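The following entry concerns the small work table at the Prellthorpe house and the method by which it is now cleared at the end of each day. Readers of this blog will recall that the subject was raised in July, when the shelving in the back room was replaced, and that several of them wrote to ask what had become of the table itself.

The table has a white top. It was purchased secondhand from a shop in Turau and was originally intended for correspondence. Within a season it had become the place where everything was set down: fruit on its way to the kitchen, pens without a home, receipts, buttons, seed packets, and a number of objects that could not be assigned to any room at all. At one point 16 separate items were recorded on it before breakfast, and the surface could not be used for its stated purpose.

Previous attempts at a remedy were not successful. A wire tray was introduced, and it filled. A second tray was placed beneath the first, and it filled also. Sunita Abernathy, whose own desk in Fimwood is a model of its kind, advised that trays encourage deposits and that the surface should be governed by time instead of by storage. Her recommendation was adopted with one amendment, described further on.

Under the present arrangement, the table is reviewed each evening at 6:00. Anything lying on it is placed in one of two groups. The first group consists of things with an established home elsewhere in the house. These are returned at once, without being set down on any other surface along the way. The second group consists of things with no home. These may remain for one night only, after which a home must be decided or the item must leave.

The amendment concerns a single open container, which is permitted to stay on the table permanently. It is shallow by design. A deep container was tried first and was found to conceal its contents, so that a missing key remained in it for 18 days. With a shallow one, the contents can be read from a standing position, and it is emptied far more often.

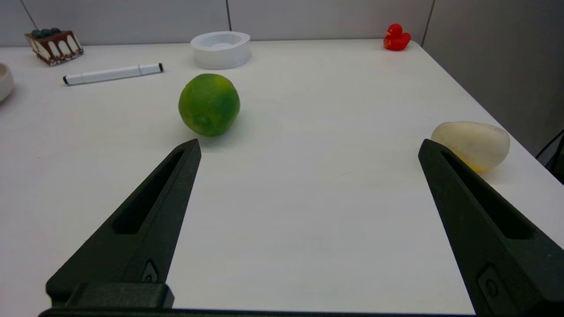
Should fruit be kept on a work table? It may be left out during the day if it is going to be used by evening, but it belongs in the kitchen overnight, and citrus in particular keeps better in the refrigerator drawer than in a warm room.

On the matter of limes, the household buys them in small quantities for the dressing described in an earlier entry. They roll, and they have been recovered from under the radiator on more than one occasion. The current rule is that a lime brought to the table should be accompanied by a definite intention. Olumide Akpan has objected to this wording. He holds that a lime is pleasant to look at and that this is sufficient. His objection has been noted and the rule stands.

Markers require a separate provision. They should be capped immediately after use and laid flat, never stood on end, and returned to the drawer at the evening review. Labels for the pantry jars are written at this table, and for that reason one marker may be kept within reach while the work is in progress. The remaining markers were tested in the spring. Those that had dried out were discarded, and the drawer now closes.

Decorative objects have proved the most difficult category. Smooth stones, glass pieces and similar keepsakes have no practical function, yet there is a reluctance to put them away. It has been agreed that one such object may be on display at a time and that it may be changed whenever anyone wishes. The others are kept in a box lined with felt, on the second shelf.

The cleaning of the surface is simple. A damp cloth is used first, then a dry one. Abrasive powders are avoided, as they dulled a corner of the previous table. Ink should be attended to promptly - a little rubbing alcohol on a cotton pad has been adequate so far, although it should be tested on the underside before it is applied anywhere visible.

The evening review takes around 2 minutes. The question of the hall bench, which has begun to receive the items formerly left on the table, will be taken up in a later entry.

Related entries
Shelving for the back room: measurements and final choice
A lime dressing for cold noodles
The Oda drawer dividers after one year
Pantry jars: a labeling scheme
What to do with keepsake stones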